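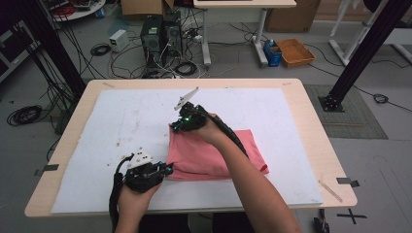 Pink cloth, folded in layers on a white foam board.

Folding cloths so they stack

A foam board laid over the table gives you a smooth place to fold. Clip it down on both sides so it stays put when you press. Scuffs don't matter, but wipe off any grit before you put clean laundry on it.

Lay the cloth out and smooth it from the middle toward the corners. Fold it in half, line up the edges, then fold again. Press each fold flat before making the next one. If a corner sticks out, open the last fold and redo that one only.

Thick cloths need 2 folds. Thin ones can take a third.

Stack with the folded edge facing the front of the shelf. Keep a pile to 6 cloths or it leans.

Lindalva Guerra writes that she irons hers first. I only do that with table linen.

Updated 17/10/2023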